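Filed under: Project updates / Grant holders / Learning from demonstration

Household Handling — progress report to the Van der Merwe fund, period ending September

We are very pleased with where the work has got to. When we last wrote, we had a recording method that worked well at our own bench in Poltville and a good deal of worry about whether it would survive contact with ordinary homes. It has. We closed the period with 587 usable demonstrations of towel and cloth folding, all done by people with their own hands, and 253 of those were recorded in homes in Poltville and Urnden, on the tables people eat and work at.

What was done

Each demonstration is one person folding one item from start to finish, with the view taken from head height so that the hands and the cloth stay together in sight. We ask for a flat start, a fold, and a short pause at the end with the hands lifted clear. Apart from that we leave people alone. Early on we gave out a printed sheet with a "correct" way to fold, and the recordings came back stiff and slow. Once we dropped the sheet we got thirds, halves, rolls, one very handsome envelope fold, and much more natural hand movement. The learning system seems to get on better with the mixture too, though we would like another round of tests before putting that in bold type.

Homes have been a delight to work with. A towel on a dining table has neighbours: a kettle, a bottle, flowers, a bowl with more washing in it. At the bench we would have cleared all that away. We now ask people to leave things as they are, as long as there is space to fold safely, and nothing hot or sharp within reach. The difference in variety between the bench set and the home set is plain as soon as you look through the two side by side.

Small towels with fancy edging turned into a little project of their own. The edge is where a person nearly always takes hold, and an uneven or fluffy border makes it harder for the system to say where the cloth ends. We added more of these on purpose from the middle of the period, in pale and strong colours, and the edge-finding step has come on nicely as a result.

Labelling

Every recording is marked at four points: first touch, first lift, each fold laid down, and hands away. Two people mark each one separately and we compare. Most disagreements are over first touch, as people like to smooth a cloth before they pick it up, and it is hard to say whether smoothing counts. We have settled on yes. The older recordings were gone back over with the new rule, which took longer than planned but leaves us with one consistent set.

The Sturkico labelling tool has held up well. Our one complaint is that it loses the zoom setting each time a new recording opens, and we have asked for that to be put right.

What went less well

We threw out some 26 recordings. Most were lost to heads tilting up at the last moment, so that the final fold happened out of view. A few had someone else's hands reaching in to help, which was kind but no use to us. We have changed the short talk we give beforehand and the rate has dropped.

Storage was tight for a while and copying from the Urnden homes was slower than we allowed for. We bought 2 extra drives from the equipment line, within budget.

White cloth on a pale table is still a weak spot. The system finds the middle of the cloth and then wanders at the corners. We have not solved this — more examples will help, and we may also try lower lamps.

First trials on the arms

We did a short set of trials on the bench arms with a model trained on the full set. It folded a hand towel in half, neatly, with no help, on several tries in a row, and there was a fair bit of cheering. It does not yet manage a second fold with any steadiness. The cloth is thicker by then and the grip tends to take only the top layer. We are now marking how many layers a person picks up at each fold, which ought to give the model something to go on.

Next period

More homes in Urnden, more stacked and crumpled starts, and a first go at pillowcases. We would also like to record the step before folding, when someone takes a cloth from a pile and spreads it out. We would be glad to show the fund's staff a session in person, any morning from 9.30.

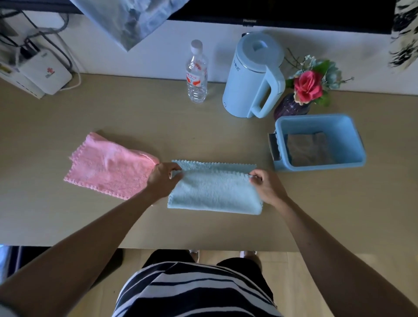 Taking hold of the top edge of a blue towel, with a pink one alongside. Home set.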